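Section 4. Wash Station Supplies: Placing, Filling and Changing Pump Bottles

4.1 Scope

This section applies to all hand-wash stations in the Binley building, including the two stations beside the work tables on the main floor. It covers foam pump bottles only. Wall-mounted dispensers are covered in Section 5, and paper towel cabinets in Section 6.

Staff assigned to supplies should read this section before their first round. Questions should be directed to Giuliana Grajales, Facilities Office, Room 28.

4.2 Before You Begin

Each station is to be stocked with one bottle in use and one sealed spare. Spares are kept on the lower shelf of the supply closet, caps up, in the carton in which they were delivered. The carton must stay closed between rounds.

Collect the following before starting a round:

Sealed foam bottles, as listed on the round sheet
One damp cloth and one dry cloth
The station log and a pen
A small bag for empty bottles

NOTE: Foam pumps work only with thin foaming soap. Regular liquid hand soap will clog the pump and must not be poured into a foam bottle, even when diluted.

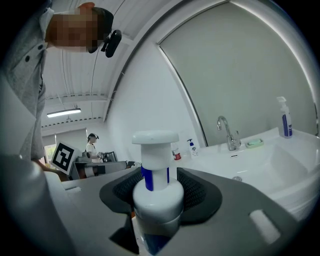

4.3 Placing a New Bottle

Foam bottles are top-heavy once they are half empty, and most spills reported last April came from bottles lifted or pushed by the pump. Bottles are therefore always moved by the body. On the white bottles, the wide, flat cap sits on a narrow neck, and pressure applied to one side of the cap is carried straight to that neck. Keep the bottle upright at all times and set it down on its full base before letting go.

1. Remove the old bottle and place it in the bag. Do not combine leftover soap with a new bottle.

2. Wipe the counter with the damp cloth, then with the dry cloth. Soap film left on the surface will cause the new bottle to slide.

3. Hold the new bottle by the body and remove the seal or locking clip, if one is fitted.

4. Set the bottle on the counter to the right of the faucet, with the spout facing the basin.

5. Press the cap straight down with a flat palm until foam appears. A new pump may need several strokes.

6. Rinse away the test foam and initial the station log.

CAUTION: Do not carry a bottle by its cap or neck. A loosened neck may not be noticed until the bottle is next used.

4.4 Refilling

Refilling is permitted only at the two Sasaki sinks in the back corridor, where the large containers are stored. All other stations receive sealed bottles.

1. Unscrew the pump and lay it on a clean cloth.

2. Rinse the bottle with warm water and let it drain.

3. Fill to the shoulder. Leave room for air – the pump cannot make foam if the bottle is full to the neck.

4. Replace the pump, tighten by hand, and wipe the outside dry.

5. Write the refill on the log. After the third refill, discard the bottle.

4.5 If the Pump Does Not Work

Soap comes out as liquid: the bottle has been overfilled or contains the wrong soap. Empty it, rinse it and refill as described in 4.4, or replace it.

Cap stays down: rinse the pump under warm water while pressing it. If it still sticks, replace the bottle.

Soap around the neck: tighten the pump by hand. Do not use tape.

Defective bottles are to be left in the gray tray in Room 28 with the station number written on a slip. Bijan Amini collects them every Tuesday and arranges replacements.

4.6 Ordering

Reorder when the closet stock falls to 18 bottles. The standard order is 50. Orders placed after 3:00 p.m. are processed on the next working day.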